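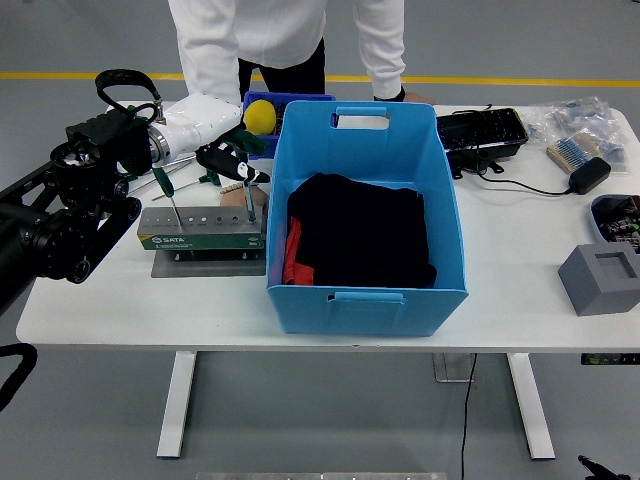
Budgeting for a first tabletop arm cell: what goes in besides the arm?

Posted by Kanchan Vishwakarma in Shop Equipment and Planning

I run the bench area at a small repair and kitting shop in Brimidton. We are planning to buy one arm for tabletop jobs: picking up screwdrivers, handing over small parts, putting things into bins. Nothing heavy. A person will be working at the same table for part of the shift.

I have a quote from Andisano for the arm and controller. The gripper is a separate line at 3,977 and the table is not in the quote at all. My manager wants one total by the end of January and does not want to hear from me again after that.

What I need to know:
What do people forget to put in the budget?
Is it worth paying for a table from the arm supplier, or will a normal workbench do?
Do I need special tool holders, or can I use the stands we already have?

We have the floor space and the power. The jobs change a lot from month to month, so I can't justify a fixture made for one part only.

Edited to add: the gripper price is without spare fingers. I asked.

Orest Panasiuk
Accepted by the poster

I did this twice, once at Hofstetter and once where I am now. The arm quote was the easy part both times.

Spare fingers. Get two sets with the order. If you wait until one breaks you pay shipping again and the table sits there.

Tool holders. Use the stands you have before you buy anything. A metal block with a row of holes, the kind SATA sells for screwdrivers, is a good place to start. Mount it on a plate so it stays in the same place when somebody leans on the table. Holes of different sizes are useful if your drivers differ, but you need to decide which driver lives in which hole and keep to it. Our trouble was thin shafts in wide holes. They tilt, and then the handle is not where the program thinks it is. We fixed that with sleeves, a small cost but it was not in the budget.

Bins and trays. Put in a line for these and make it bigger than you think. You want a few large open boxes for soft or bulky things, small baskets, and shallow trays for little parts. Buy spares of the same model at the same time. We bought a second batch later from another shop, the walls were taller, and we lost a day to it.

Table. An ordinary bench is fine if it doesn't rock and the top is flat. Check where the legs and crossbars are before you order, in case you want to clamp the arm to the edge. I would not pay the supplier's price for one unless they are also doing the mounting and signing for it.

Cables. Everything you add has a power brick. Ours ended up on the tabletop and the arm's reach had to be planned around them. Budget for a power strip under the table and some cable clips. I spent 200 on that for two tables.

Floor marking. A roll of yellow tape is cheap. Get the line down before the arm arrives so people are used to it.

Since a person shares the table with yours, ask Andisano in writing what they need for the risk assessment and who does it. If it's an outside person, that is a separate bill and it can be larger than the table and the bins put together. Don't send your manager a total until you have that number.

Devendra Lodhi

Depends what you are picking. For us it was small electronic parts and we ended up with a suction tool as well as the gripper. Resistors on a card strip are OK, loose ones in a tray are a pain. If you have any of that, ask for a trial with your own parts before you sign. Daldale let us send a box of stuff and they sent back a video. Took 17 days.

Also cloth. If you have anything folded, test it.

Rajkumari Semwal

Agree with most of Orest's list. Two things to add.

Training hours. Put them in as a cost even if it's your own staff. We planned on one day for each person and used 25 hours on the first operator alone, mostly on restarting after a stop and on teaching new positions. The second person went faster.

On fixtures, a plain block with a square recess is worth having even if your jobs change. Make the insert the part you swap and leave the block where it is. We cut inserts in house and stopped buying fixtures from outside.

I don't agree about waiting on the table, though. If the supplier will lend you one for the first month, take it and measure it.

Comment by Kanchan Vishwakarma

Thanks. Asked Andisano about the risk assessment and it is an outside person, quote to follow. Added two sets of fingers, trays, the power strip and training hours. Going with our own bench for now. It has a crossbar right where the clamp would go so I have to look at that first.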